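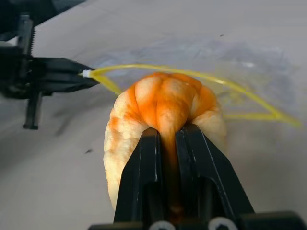 Figure 5.1 A cooked shrimp. The body curls into a C shape and the segments along its back carry an orange colour.

Chapter 5
Proteins and heat

Most of the food we cook changes in ways we can see. Egg white turns from clear to white, meat goes from red to brown, and shellfish take on an orange or pink colour. In each case heat is acting on proteins, the long folded molecules introduced in Chapter 4.

A protein keeps its shape through many weak links between its parts. Heating breaks these links and the molecule unfolds. This is called denaturation. The loose chains then join up with their neighbours and squeeze out water, so the food becomes firmer and often smaller.

Colour can change too. The shell of a raw shrimp contains an orange pigment called astaxanthin, held tightly by a protein that hides its true colour. When the protein unfolds, the pigment is released and the orange shows.

In this chapter you will study:
denaturation and coagulation
why acids such as lemon juice have a similar effect
browning, and how it differs from denaturation

Before you begin, read the kitchen notes by Mhairi Morrison on page 157 — you will need her table of cooking times for Activity 5A.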